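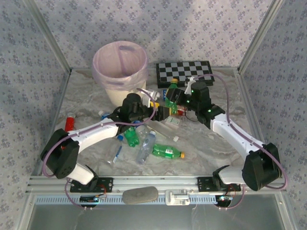

*White bin, pink liner, and the bottles still out.*

**Clearing up with Rodrigo Collado**

Typed up fast from my notes, April. Will tidy later.

Rodrigo Collado has sorted other people's trash for 7 years. First at Navarrete, the depot, now on his own, going into small offices and shared flats and telling them where the bin should stand. He talks quick. I missed bits.

We start with bottles. Always bottles, he says. "Plastic on a table, people stop seeing it. You put one down, next day there's three. Caps on, too. Everybody leaves the caps on."

Is that wrong? Depends on the town, he says. In Flercombe they want caps on. Where he grew up, caps off, separate tub. "Read the leaflet. It's one page. I wrote half of the Flercombe one and I still go back and check it."

And the liner. He has views on the liner. Folded well over the rim, all the way round, or it slides in with the first heavy thing. He likes a bag you can see through a bit. "Then I know what I'm carrying. Glass in a black bag, that's how I got this." Shows me his thumb. Small scar, old.

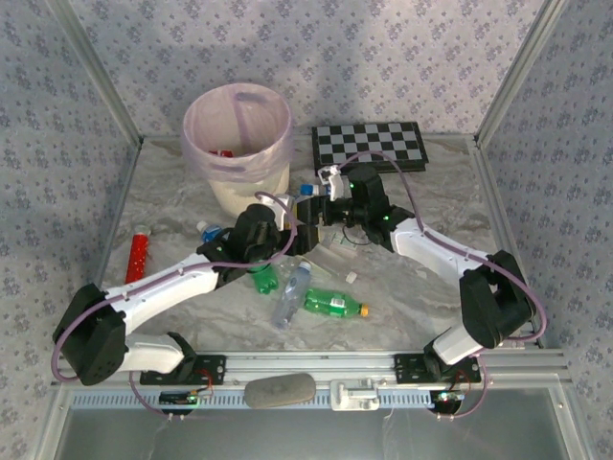 Cans are easier, he says, people mostly get cans. What they dont get is order. He does the big light stuff last, after the cans and the wrappers. His sister does it the other way round and they argue about it at Christmas.

I ask about squashing. "Flatutard," he says, and laughs. It's a wall-mounted crusher, he bought one for the flat, it lasted 5 weeks. Now he uses his foot, or doesn't bother.

The Prillby job comes up. Office building, 400 people, one bin per desk when he got there. He took the desk bins away and put out 10 big ones by the stairs. Lots of angry emails. "One man brought his own from home. With a lid! Nice bin. I let him keep it."

Then the clear tubs, the squarish sort with rounded corners. He turns one over before it goes anywhere.

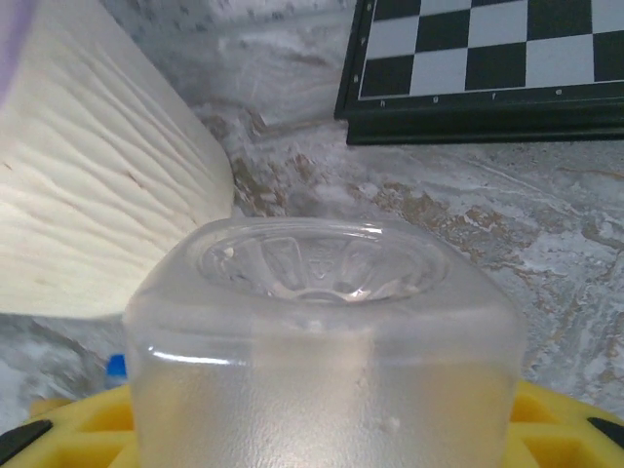

"The bottom tells you. Look for the triangle, look for the number, if you can't read it hold it to the window." Lids he checks seperately, they can be a different plastic altogether. And rinse, but quickly. He has no patience for people who run the hot tap for a yogurt pot.

Does he ever leave a mess at home? Long pause. "Sunglasses. Receipts. There's a drawer." He won't say more on the drawer.

He had a call at four so we stopped there. The Flercombe leaflet is at the library desk, ask for the new one with the green cover.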